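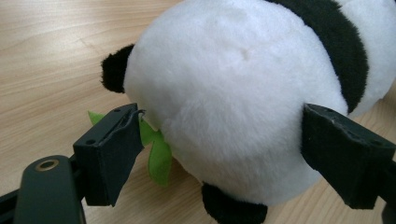 3.2 Comfort objects and settling at night

Parents in the Skavby sample were asked in April to name one object that their child took to bed on most nights, and to say how long the child had used it. Of the 179 families who returned the form, 22 named no object at all. Among the rest, soft animals were named more often than blankets or cloths, and bears of one sort or another came first. The plush panda in Figure 2, with its white body and black feet, is typical of the kind that parents had in mind when they ticked "bear", although a few wrote "panda" in the margin and these answers were coded under the same heading. Dhillon's earlier coding scheme kept the two apart, which makes a direct comparison with his Plerano data difficult.

Figure 2. Plush panda seen from behind, on a wooden tabletop.

Length of use was a better guide to settling time than the type of object. Children who had kept the same object since before their first birthday were reported to fall asleep sooner than those who had changed objects in the past year. The difference held when we allowed for age and for shared bedrooms, but it became smaller when bedtime itself was entered into the model. Sunday nights were left out of this part of the analysis, as many families told us that bedtime was later then.

We did not ask whether the object had ever been lost or replaced with a copy. Several parents raised the matter in the open comments, and a question on it has been added to the second form.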